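Bench diaries > Hands and controllers > March, second hand on trial

Started at 9:40, later than I wanted. Bartosz had already told everyone that the segmented hand would beat our old two-jaw gripper at the cardboard organizer, and I wrote down my doubts before we powered anything up so that I can't be accused of inventing them afterwards.

My complaint is the same as last month. The people at Asamex quote 3000 closing cycles for the finger tendons, but a cycle on their bench is an open hand closing on air. Ours spends its day bumping into box edges. Pravesh says I should wait for data. Fine, I'm waiting.

We ran the approach test first, coming in low over the desk with the fingers up and stopping at the corner of the box. The old gripper did this in one smooth move every time, with a cheap controller and no tuning at all. I'd like that remembered when the invoices come round.

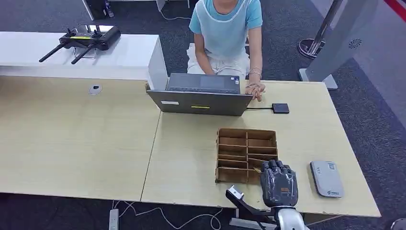

Hand at the organizer's front-right corner, laptop side opposite.

Contact was soft enough, I'll give it that. What I don't trust is the repeat. Of 4 runs before coffee, 3 stopped where they should and the other one shoved the box toward the laptop. Bartosz blames the controller settings. Thulani blames the camera offset. Both of them could be right, which would still leave us with a hand that needs two people arguing over it to touch a piece of cardboard.

The two-jaw gripper can't do anything clever inside the narrow compartments, and I do admit that. It wedges. If the fingers can pick small parts out of there without tearing the dividers I'll take back some of this page.

After lunch we went down to carpet level to try pointing and reaching near the cables. I had asked for this one. Every demo I've sat through takes place on a clean table, and our floor has never been one. 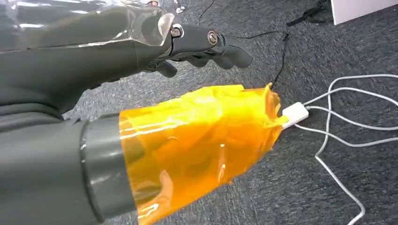 Tritovstead Manipulation Team

The long finger held its line over the orange wrap and the white adapter. Kgomotso was pleased. I asked for the same move with the wrist rolled and got a twitch I didn't like, small, at the second knuckle. Logged it. Naidoo's manual has half a page on backlash and none of it covers that joint.

Still to do: swap controllers and repeat the approach with the old settings, then find out who has the torque key.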